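Zawadi Muli Builds Grippers at the Kitchen Table

By Khrystyna Pylypenko
September 23, 2025

Zawadi Muli spent nine years servicing packaging lines before she began building her own hardware at home. Her current project, Irnis, is a hand-held two-finger gripper used to record how a person picks up small objects. The recordings are meant to train an arm that she and Emiliano Mendoza are assembling in his garage. We spoke at her house over two evenings, with Mendoza joining for the second.

The first version dates from April and did not last. The fingers ran on plain bushings, and after a few hundred cycles there was enough side play that the pads no longer met squarely. "You could feel it in the trigger," Muli said. "I was squeezing, the pads were sliding past each other, and the log said closed. The log was wrong by the width of a pad."

She redrew the linkage with screws at every pivot and made the arms wider, with triangular openings to bring the weight back down. The top plate is ribbed for stiffness. The earlier flat one bowed when the housing was tightened, and the bow put a preload on one finger only. Mendoza found that fault with a straightedge and a flashlight.

The pads took longer than the linkage. Muli tried three grades of rubber before settling on the blue one now fitted to both fingers. The softest held well but picked up lint, and its grip changed over the course of a session. The hardest let go of anything with a glossy skin. "The blue is a compromise," she said. "It holds film packaging at low force, and I can wipe it down with alcohol." 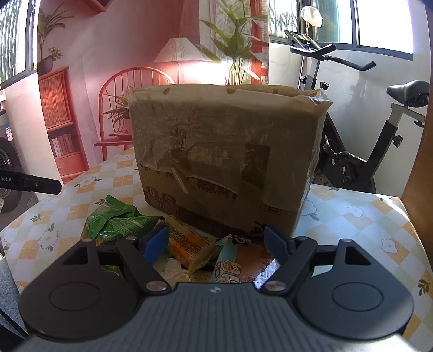
Film packaging is the main test material. A snack packet has no fixed shape, the air inside shifts when it is squeezed, and the printed surface reflects light differently each time it is moved. Rigid blocks were dropped from the test set early. "Blocks told me the geometry was fine," Muli said. "I knew the geometry was fine. I needed something that collapses."

A session is 200 picks. The target for the first training set is 2,000, and at the time of our second conversation she had logged 700. Of those, 600 passed her check for a clean start and end position. The rest were discarded, mostly for closing too early.

Mendoza disagrees with her about the rejects. He would keep them and label them. "An early close is still data," he said. "The arm is going to do it too." Muli's answer was that she will keep them when there is a second person to do the labeling. Her sister, Lilian Muli, did one evening of it and has not offered again.

The arm itself is behind schedule. Its shoulder joint uses a secondhand gearbox with more backlash than the listing stated, and Mendoza has the unit apart for the second time. The wrist flange is finished and takes the same finger assembly as the hand-held unit, so the pads and linkage can be swapped across without changes. Muli considers this the one part of the design she would not give up. If the fingers differ, she said, the recordings describe a different tool.

Asked what she would change in the next revision, she listed the trigger spring, which is too stiff for long sessions, and the screw heads, which she would like to recess. She also wants a positive stop at full open. At present the linkage stops against its own housing, and the contact has begun to mark the plastic.

The drawings are not public yet. Muli intends to release them once the stop has been redesigned and the arm has completed a full session on its own.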